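How a Robot Learns to Pick Up a Plate

The robotics club at Plandorville School meets in the room next to the art room. There are mixed ages in the club, and some of the members had never built anything with a motor before they joined. This year their project is a robot arm that clears a table. They named it Moldovan, after a character in a story one of them was writing.

Clearing a table sounds easy. You have probably done it hundreds of times without thinking about it. You look at a plate, reach out, take hold of it, and carry it to the sink. A robot has to be told how to do every one of those steps, and it has to be told very exactly.

What is a robot arm?

A robot arm is a machine with joints, a little like your shoulder, elbow, and wrist. Each joint has a motor. When the motor turns, that part of the arm moves. If several motors turn at the same time, the end of the arm can go almost anywhere within reach.

At the end of the arm there has to be something that does the work. On a robot that paints, it might be a sprayer. On a robot that moves things, it is usually a gripper. The club uses a gripper with two fingers. The fingers can move together or apart, and they can't do anything else. They don't bend in the middle the way yours do.

Try this at home. Put a plastic plate on the table and pick it up using only your thumb and one finger, kept straight. You will notice a few things. You can't slide a finger under a plate that is sitting flat, unless the rim sticks up a bit. If you pinch the rim, the rest of the plate wants to swing down. If you pinch too lightly, it slips. The club had to deal with all of these.

How does the robot see?

A camera is a robot's eye, but a camera doesn't understand anything. It makes a picture out of tiny colored dots called pixels. The computer gets a long list of numbers that say how bright each dot is and what color it is. Somewhere in those numbers is a plate. The computer has to find it.

One camera can look down at the whole table from above. Another can ride on the wrist of the arm, close to the fingers. The wrist camera is good for the last part of the job, when the gripper is very near the plate. It has one problem. Once the robot picks something up, that thing gets in the way of the view.
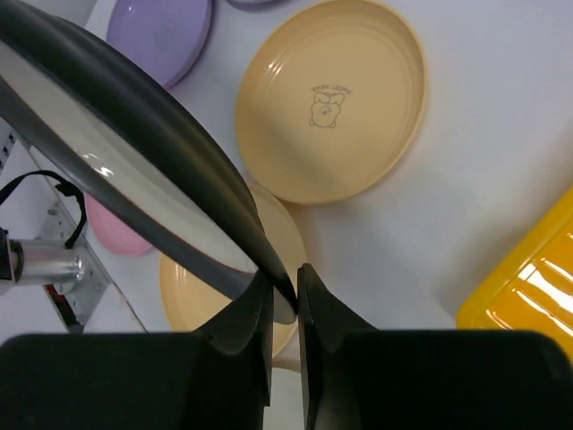 Teaching a robot by showing it is called learning from demonstration. A person steers the arm through the job while the computer saves what the cameras see and how the motors move. Later, the computer looks for patterns. When the camera sees this kind of thing, the arm usually goes that way. Plates are a good subject for this because they are all alike in one way and different in others. The gray one in the gripper is held by its rim and tilted steeply, and it hides parts of the plates behind it. Some of those are pale yellow, some are lavender, and there is a pink one showing only a bit of its edge. A person knows that the pink plate is still round, even with most of it out of sight. The computer needs a lot of practice before it can make that kind of guess.

How much practice?

The club keeps a notebook, and every try goes in it. A try is one plate, from the moment the arm starts moving to the moment it stops. By the end of February the notebook had 983 tries in it. In 147 of them the plate was dropped. Uzma Gondal wrote most of the entries, and she gave each drop a short reason, such as "slipped," "missed the rim," or "bumped the one next to it."

The reasons turned out to be more useful than the numbers. "Bumped the one next to it" came up so often that the group changed how they set the table. They began with the plates far apart and moved them closer only when the arm was doing well.

Shiny spots were another trouble. A glossy plate reflects the lamp, and the reflection looks white. On a white table, the computer could mistake that bright patch for a piece of the tabletop. Daniyal Baloch tried moving the lamp, then tried two lamps. In the end they saved tries with the lamp in many different places, so the computer would get used to reflections that moved.

Why not squeeze harder?

Visitors to the club ask this a lot. If plates slip, why not make the gripper squeeze with all its strength?

Squeezing hard can bend a thin plate or crack a stiff one. It also makes the motor in the gripper warm, and a warm motor wears out sooner. The club tested different settings and picked one near the middle. They also moved the place where the fingers take hold. The more of the rim is between the fingers, the less the plate can swing.

Words to know

Gripper: the part of a robot arm that holds things.
Joint: a place where two parts of the arm meet and can move.
Pixel: one tiny dot in a digital picture.
Demonstration: showing how to do something so that someone, or something, can copy it.

What comes next

The club will take Moldovan to the Kurkivero Young Builders Day on Sat 29 August. Each team gets 3 turns at a table it hasn't seen before. Judges can put the plates anywhere they want, and stacking is allowed. Moldovan is not good at stacks yet. From above, two plates in a stack look a lot like one plate, and the arm tends to reach down too far.

Parveen Rajput is working on that part now. Her idea is to have the arm come down slowly and stop when it feels a push from below. That takes longer, and there is a time limit, so the group still has to decide whether to use it.

Comments

Haris S.
We tried the thumb and finger test at dinner. My brother's plate swung down both times. Mine was OK because I held it closer to the middle.

Zubaida Memon
I read this with my class of third graders. They wanted to know if the robot can wash the plates too. Could you do a page on that?

plateking66
can it do bowls

Daniyal B.
Bowls are easier to grab than plates because the side is taller. Cups with handles are hard. We haven't tried forks.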